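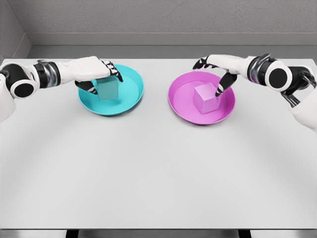 Tudur Wynne would like it known that he voted against the new bus timetable, and that he has since ridden it every morning. He still thinks the old one had a nicer cover.

LOMLEY, 11 Sep 2023 – Homby Buses today begins its revised service between Lomley and Silunow, replacing a timetable last altered when the fare machine took only coins. The 166 will leave the Lomley depot every half hour until early evening, then hourly, and will stop at the hospital gate instead of across four lanes of traffic from it.

The company received 3,617 comments during the review. Close to a third concerned the heating, which was not under review. It has been fixed anyway.

"We read every one, including the poem," said Osian Parry, head of routes at Homby Buses. "The poem was against us."

Free travel is offered on the 166 through the end of September to the first 100 passengers each day. Drivers have been asked to do the arithmetic and have agreed, with some sighing.

Printed timetables are available at the depot and at Fajardo Bakery on Silunow's main square, which has taken 900 copies and would prefer that people also buy something.

Large-print copies can be requested at the depot counter, open weekdays until five.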